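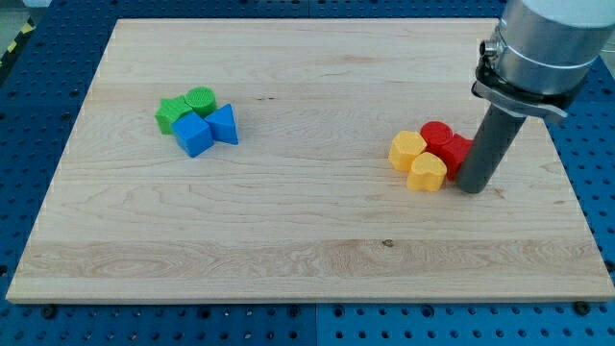 What was the robot supposed to do at the Griltwood open day?

It was supposed to sort plastic blocks by color, the green and blue ones to one side and the red and yellow ones to the other, by nudging them along a board with a stick. My sister-in-law drove 115 miles to see it, so you can imagine the mood in the car when I told her that was the whole show.

"Blocks," said Marjorie.

"Blocks," I said. "But it does it by itself!"

I should explain that Marjorie Kettle ran the packing line at Agbeko for most of her working life and has strong feelings about anything that moves objects from one place to another. She'd been staying with us in Billport for 3 days by then, it was July, the air conditioner was making its noise, and I would have taken her to watch paint being mixed. Griltwood was free and they promised lemonade.

We got there a little after 9 and were handed stickers to write our names on. A young man named Jordan Entwistle took our group in. He had a very fresh haircut and he talked fast, the way I did at my wedding. He put us behind the yellow and black tape and told us the arm had never been told where the blocks would be. It looked, it decided, it pushed.

"What's it push with?" said Marjorie.

"A rod," said Jordan.

"A rod," said Marjorie, to me, as if I'd hidden this from her.

Then he started it up and I have to say I loved it. Everybody had gone quiet. The arm came down slowly and gave a little yellow heart the gentlest shove, and the heart slid over the wood and bumped up against a red square, and then the arm lifted and sort of thought about it. (I know it doesn't think. Ruth Greenwood from the library was standing next to me and she told me so twice.) It went around behind a blue cube and pushed that one the other way. It missed once, went right past a green star, came back, and got it. I said "Oh, good girl!" out loud and a man in front turned around.

Marjorie had her arms folded. She watched it go through the whole set, and when Jordan scattered them and ran it again she watched that too. The rest of the group drifted off to the lemonade. I went and got two cups and came back and she'd moved up so her toes were on the tape.

"It's going to the wrong side of that one," she said. "Watch. It wants to come at it from the corner and it'll spin."

It came at it from the corner and the cube spun.

Jordan looked at her. "How did you know that?"

"30 years of boxes," said Marjorie. "You push a box on the corner, you get a box pointing at the wall. Tell it the flat side."

"We can't exactly tell it," he said. "It sort of has to be shown."

"Well, who shows it?"

He said they did, him and Sandra Sedgwick, with a controller, in the afternoons, over and over. Marjorie thought about that. She handed me back her lemonade, which she hadn't touched, and asked him what time in the afternoon.

I did the grocery shopping in Vindenton on my own. When I came back for her she was in a chair with the controller in her lap and her glasses pushed up, and Sandra was writing something down, and the little heart was going across the board flat side first.

"Ten more minutes," Marjorie said, and didn't turn her head.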